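Wheel on a varnished board, clamp or bolt?

Sim Corner > Desks, Rigs and Mounting

fongchan_y
Hello everyone, long-time reader and only an occasional poster, so please be gentle with me. I picked up a Logitech wheel in January and I've been enjoying it far more than a grown woman with an early shift probably should. My trouble is what to put it on. I have a long wooden board with a shiny varnish on it, and the board lies on a metal bench top with slots and ridges. It's a lovely piece of wood, a warm orangey brown with a few knots, and I am a little bit in love with it. I want the wheel to stay put when I turn hard, but I don't want two ugly dents from clamps, and I really don't want to drill through it if there's some gentler way. My cousin Thongchai Hemmin says bolt it and stop fussing. He drives Costell every night and has over 4000 laps on it, so he isn't exactly a beginner, but he also puts his coffee straight down on bare wood, so I'm taking a second opinion!

LertchaiR
Welcome back, Fongchan! I'm with your cousin, I'm afraid. I clamped mine for a whole winter and retightened it every single evening, and every evening it had crept a bit to the left (I must brake angry). Then I put bolts up through the underside and I have not touched it since. Holes in wood aren't a tragedy. You can always plug them later with a bit of dowel and some stain, and if you're never going to serve dinner on that board, who is looking?

samran_n
Oh Lertchai, no. You don't drill a nice varnished board for a wheel you may swap out in a year! The bolt pattern on the next one might be completely different and then you've got two sets of holes and a sad board. Cut a pair of pads out of something soft, put them under the clamp jaws, snug it up by hand and leave it alone. I use the Lomby rubber ones, 6 in a pack, and I've only ever needed two of them. The others are under my speakers.

Fongchan, is the board itself fastened to anything? If it's only lying on metal you could have the best clamp in the world and the whole lot will still go for a walk.

fongchan_y
Samran, that is such a good question and I feel silly for not thinking of it. I've been so busy worrying about the wheel that I never thought about the board. I measured it just now and it's 66 inches long, so it's a fair weight, and I had assumed it would behave itself. Maybe not! I'd also like to do something sensible about the USB cable. I never know whether to bundle the extra length or let it wander. 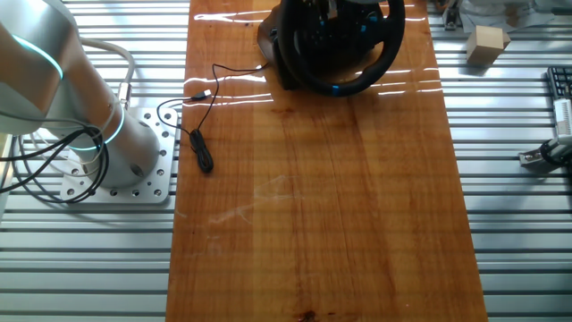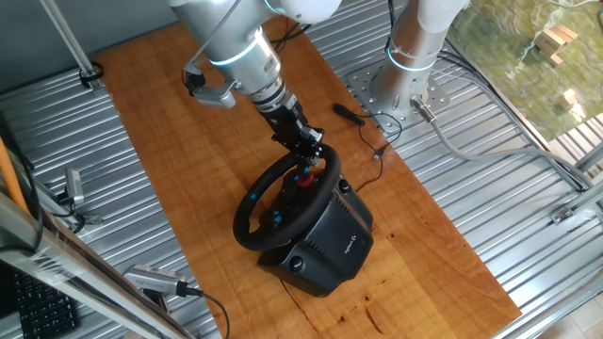

The other thing on my mind is the finish. The varnish has had some life already and I don't mind that one bit, but I'd like not to make it worse. My neighbor swears by Marby oil for everything from her cutting boards to her front door, and she offered me half a tin. Would oil do any good over varnish, or would it just sit there being sticky? I can start fresh on Tuesday, my day off, so if there's shopping to be done I'd love to know before then.

saqibvirk
Please don't put oil on top of varnish! It can't soak in, so you end up wiping it off for a week and getting it on your sleeves (ask me about my good gray sweater). If the scuffs in the middle of the board bother you, try a soft cloth and a little paste wax in a corner first and see if you like how it looks. I'd leave them, personally. A board that gets used is going to look used, and I think it's handsome as it is.

That's a gorgeous honey color, by the way. I'm a tiny bit jealous.

LertchaiR
Agree with Saqib on the oil. Still disagree with Samran on the clamps, and I'll go on disagreeing until somebody shows me one that doesn't creep.

About that cable, I'd undo the little bundle and lay the slack out behind the base, then put one loose hook-and-loop tie on it. I wouldn't let a strand hang over the side of the board either. Sooner or later you catch it with an elbow and there goes your race, on the last lap of course.

samran_n
Mine doesn't creep, Lertchai, but I also don't steer like I'm wrestling a goat.

Fongchan, for the board, put a strip of non-slip shelf liner between the wood and the metal, the full length if you can manage it. It costs almost nothing. If it still slides after that, you could get a couple of flat brackets into the slots and catch the edge of the board that way, with no drilling into the wood at all. Ruangrit has them loose in bins at the back, next to the hinges, and they'll let you bring a sample in to match. Take one of your slot nuts along if you have a spare, because I've guessed the size wrong and had to make the trip again.

LertchaiR
Okay, the brackets are a good idea. I'll give you the brackets.

fongchan_y
You are all so kind, thank you. I've told my neighbor no thank you on the oil (she took it well, she's giving it to her brother) and I've ordered the rubber pads. Shelf liner I already have, a whole roll of it with lemons printed on, left over from the kitchen drawers. I'll try liner and clamps first. If the wheel goes creeping off to the left like Lertchai's did, I'll get the drill out, and Thongchai can come over and hold the other end of the board.

saqibvirk
Lemons! Put it lemon side up, please.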